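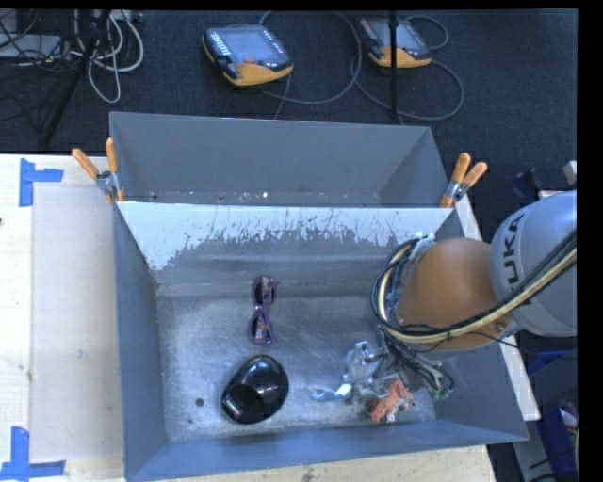
로봇이 들어오면 손이 편해진다는 말은 많이 들었다. 우리 반품 분류실에서 먼저 바뀐 건 말수였다. 예전에는 다들 통에 고개를 박고 선글라스 꺼내고 다음 물건 꺼내고, 그러다 점심이었다. 지금은 하루 종일 이야기를 한다. 이건 왜 못 집지? 각도를 틀면 되나? 안경다리를 접어 두면 다르려나?

나는 이 변화가 정말 반갑다! 멜리시츠 창고에서 6년을 일했지만 선글라스 하나가 이렇게 어려운 물건인 줄 몰랐다. 렌즈는 미끄럽고, 세로로 서 있으면 잡을 데가 마땅치 않고, 금속 바닥은 빛을 되받아친다. 사람 손은 그걸 생각도 없이 해낸다. 팔이 머뭇거리는 걸 옆에서 보고 있으면 내 손이 새삼 대단해 보인다.

선병철 씨는 작년까지 포장 라인에 있었다. 요즘은 조작 펜던트를 들고 집는 위치를 다시 잡아 준다. 처음 한 달은 버튼 누르기도 무서웠다는데 이제는 신입한테 가르친다. 반품 품목 181종 가운데 아직 사람이 맡는 게 47종이고, 그 목록을 쓰고 고치는 것도 우리다. 나는 이 대목이 제일 중요하다고 본다. 어떤 일을 넘길지 현장에서 정하면 기계를 보는 눈이 달라진다.

물론 걱정도 있다. 룽르앙 쪽 작업장은 설비부터 들이고 교육은 나중에 했다는데, 거기 있던 암누아이 스리통 씨 말로는 석 달 동안 다들 멀찍이 서서 구경만 했다고 한다. 같은 기계라도 그렇게 들어오면 남의 물건이다. 교육 시간은 근무 시간으로 쳐 줘야 하고, 줄어든 허리 통증만큼 늘어난 머리 쓰는 일에도 값을 매겨야 한다. 우리도 수당 얘기는 아직 안 끝났다. 3월에 다시 앉기로 했는데, 나는 할 말을 벌써 적어 두고 있다.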